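3/14/23

The walls are up!! I have been grinning since lunch. I wasn't going to write tonight, my hands are sore and I still have paste or something like it under two fingernails, but if I leave it until the weekend I'll forget all the good parts.

So, the pattern. I've had that black and white design in my notebook since November, when I was stuck on the train to Cleston with one pen and no book. It started as leaves. Then the leaves got sharper and turned into blades, and I started folding the page down the middle to see what happened when one side answered the other. I drew it over and over. Mahmoud said at the time that it looked like wallpaper for a very stern magician, and I have decided to take that as praise.

Getting it from a notebook page to something big enough to cover three walls was the part that scared me. Said did the enlarging for me at Brudell on Friday and stayed late to do it, bless him. He had to redraw a lot of the curves because my pen lines went furry once they were blown up. He asked me if I wanted the hooks on the flourishes softened a bit and I said no, sharper if anything, and he laughed and made them sharper. The whole print job came to 202 dollars, less than I had set aside, so there's enough left over for a second set if I ever want to try another color. (I won't. It has to be black and white. But it's nice to know.)

We started with the back panel this morning, since everything else lines up from it. I had a pencil line down the center and I must have checked it with the level ten times before I let Mahmoud peel anything. He holds the top and I smooth from the middle out with the felt block, slowly, slowly, and neither of us talks. Then he lets go and we both breathe again. The first try had a ripple in it and we lifted it and went again. The second try went down like silk.
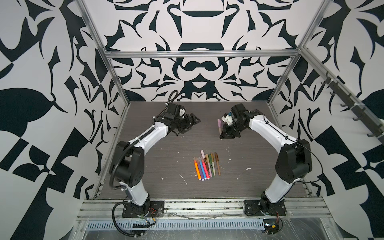
I can't get over how the mustache came out. On paper it was a little doodle, two loops I put in low on the center line because there was a gap and I had no better idea, and now it's the thing I look at first. Once you've seen it, the cap and the bowl higher up turn into a face, or half of one, and the hooks on either side are like wild hair or feathers. Mahmoud sees an owl. Said came by after work and saw an old king. I love that! I want every person who walks up to it to see somebody different.

The side walls I did differently on purpose. I didn't want them fighting with the middle, so they don't mirror themselves, they just have the big leaf shapes and crescents, loose and heavy, with the checker blocks down low. The checks were Said's idea, from a floor he remembers in his aunt's house, and I wasn't sure about them until today. They give all those curves something to bump into. I take back everything I said about them on the phone.

And the gray tabletop is so right with it. We had that long argument about white, and I was on the white side, and I was wrong. White would have been too much. The dark wood grain sits there quietly and lets the walls shout. The silver posts are good too, like a picture frame, only deep enough to put your head in. I put my head in a lot.

Things still to fix, so I don't forget. I'd like the corners pressed down one more time tomorrow when the room has warmed up. There's crinkly plastic hanging around at the front that needs to come off. And I want to try a lamp, a warm one, just to see what it does to the black.

Mahmoud wants to go to Nasr on Thursday to celebrate and I said yes before he finished the sentence. I'm having the lamb. I might bring the notebook too, the old one, and show Said the very first page, with the coffee ring and the leaves that still looked like leaves. He's only ever seen the later ones.

Feet up now. I keep thinking about the ceiling. It's wide open up there and it would be so easy to carry the pattern over the top, and I know Mahmoud will groan when I ask him, so I'm going to ask him after the lamb.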